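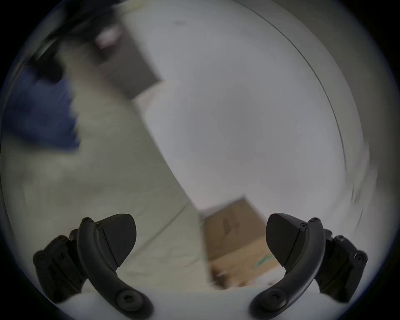
Elfriede Fuchs wrote to me after the last post to ask why anyone would build a gripper by hand when a perfectly good hand is already attached. She also wanted to know why I keep saying "nearly finished," a phrase she has been collecting from this blog since January.

Fair on both counts. I wrote back that it was nearly finished.

**Where things stand, 21 Apr 2019**

The fingers are on, both of them, and they match, which took two tries. The first pair came off the shared printer at Widstead with the left one slightly fatter, and it closed like a person chewing on one side. I blamed the printer. The printer was fine. I had scaled one file and forgotten the other.

The new pads have fine diagonal ridges, copied from the sole of an old boot, and they bolt to the curved arms with hardware from the Modero bin. If you use that bin: the lid says M4. The lid is an optimist. I spent 55 minutes finding bolts that fit, and then I found the drawer of M4 bolts.

The linkages are the part I'm proud of. They swing out nice and wide, and I've opened and closed them enough times that the person at the next bench has moved to a different bench.

**Where things don't stand**

The motor. I ordered the Skundico because it was cheap and the Saha wasn't, and it has two speeds, off and startled. Anything light gets flicked. Cardboard boxes do better, so boxes are my test objects for now, and I've gotten fussy about which ones. Tea boxes, too soft. Cereal, too wide unless you go at it edge on.

My log says 1,994 cycles on the bench with no load. I had promised myself a round 2,000, but then a set screw backed out and went under the lathe, where it lives now. Thread locker is on the list. It was on the list in January as well.

Total spent so far is 200 dollars, not counting the first pair of fingers, which I'm using as coat hooks.

Elfriede has since written again. She wants to know if it can open a jar. I'm going to finish the wiring before I answer her.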